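Search this site Go
Print this page | E-mail this page

Intro to Operations, Unit 6 — waiting lines and bottlenecks
Handout to go with the April lecture. Bring it to section.

Start with the bakery case from the reader (Skendelville). One oven, one slicer, one packing bench. Where does the dough pile up? Most of you said the slicer, going by your quiz sheets. Look again at the oven times.

Bottleneck = the step with the lowest capacity per hour. Not the step people complain about most. Everything upstream of it can go faster and you get nothing for it except a taller pile.

Terms you need:
- cycle time — time between finished units coming out
- throughput — units per hour, whole line
- WIP — work in process, whatever is started and not finished
- starved — a step with nothing to work on
- blocked — a step that is done but has no place to put the piece

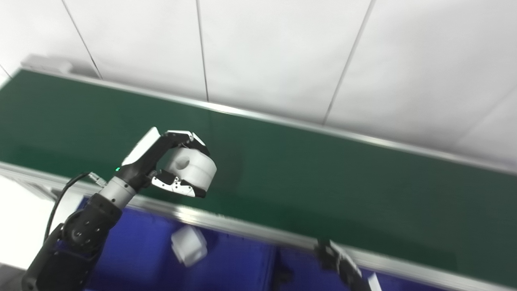
Little's Law. WIP = throughput x time in system. Write it on your cheat sheet. Works for a bakery, a clinic, a line at the post office. Only needs the thing to be steady over the long run, and the units have to match (hours with hours, please, lost a lot of points there last term).

Worked one: Pettigrew clinic. 30 patients an hour come in, 20 patients in the building on average. Time in system = 20/30 = two thirds of an hour, so 40 minutes. Does not tell you how much of that is waiting and how much is seeing the nurse. You need the service time for that.

Variability next. Two lines with the same average can behave very diffrently. If arrivals are bunched up, the line grows even when there is enough capacity on paper. Gets worse fast as the server gets close to fully busy — see the curve we drew on the board, copy it if you missed it. 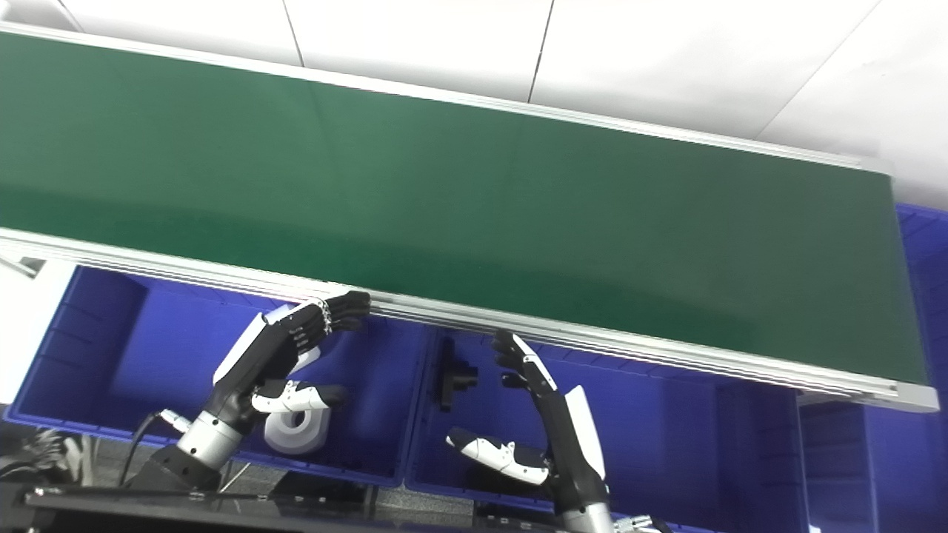

Buffers. A buffer between two steps keeps a short stop at one from starving or blocking the other. Costs floor space, costs money, hides problems. Ircombe case: they doubled the buffer and late orders stayed the same. Why? (Hint, the slow step was before the buffer.)

Pooling. One line feeding 2 clerks usually beats 2 separate lines. Exceptions: different kinds of jobs, long walk to the counter, customers who want thier own clerk.

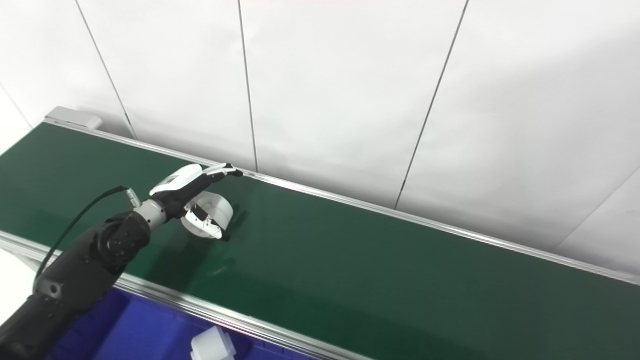

For section: do the Preto problem, parts a and b. Draw the flow first, boxes and arrows, then capacities under each box. Show units. Part c optional, the setup time makes it messy.

Reading: rest of the chapter on queues, skip the proofs.

Related items
Unit 5 — Process maps
Unit 6 problem set
Unit 7 — Inventory basics
Cheat sheet rules for the midterm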